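Tuesday walkdown, Favanwood mock store, aisle two. Filling this in after the grip fault on the Sirarero humanoid, so my comments run longer than usual – sorry to whoever has to file it.

**What went wrong:** on cycle 147 the right hand let go of a snack can halfway between the shelf and the tote. No alarm, no stop, just a can rolling across the floor. The log shows the grip force sagging for 5 seconds before the drop, and the controller never said a word. That silence bugs me a lot more than the can does!

### Before power-on

- [x] E-stop pendant tested, both buttons. Fine.
- [x] Floor clear inside the taped zone. I picked up one zip tie, which I'm pretty sure was mine.
- [x] Leg joints and ankles checked for play. Nothing to report.
- [ ] Cable slack at both wrists. **Not passing this yet.** The right one loops out further than I like, and I want it clipped before anyone runs a full shift.
- [x] Fingertips wiped down. There was a bit of dust on the right thumb, but I doubt it explains anything.

### Hand and grip

- [x] Open and close, 15 times each hand, no load. Smooth.
- [ ] Low-grip alarm. **Fail.** I eased the force down by hand and got nothing until the fingers were fully open. The threshold looks like it went back to the default after the April update from Shin.
- [x] Force reading against the bench gauge. Close enough.
- [x] Slow pick at 30 percent speed, me on the pendant the whole time. I wanted to watch the tilt, where the can comes off the shelf at an angle and the fingers have to do most of the holding.

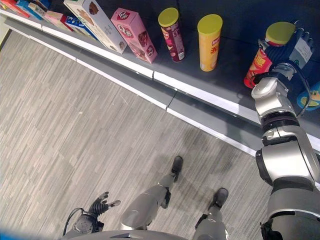

*Slow pick, right hand just below the lid of the orange-red can.*

### Shelf and people

- [x] Front edge strip firmly attached, no cracks.
- [x] Neighboring stock not jammed against the pick item.
- [ ] Sign at the aisle entrance. Missing again. I think it went to Flotodthorpe with the demo kit.

### Result

**Restricted use.** Slow speed only, one person on the pendant, no glass or heavy items. I've asked for the threshold to be put back and locked – once that's done I'll rerun the hand section from the top. The wrist clip is on order.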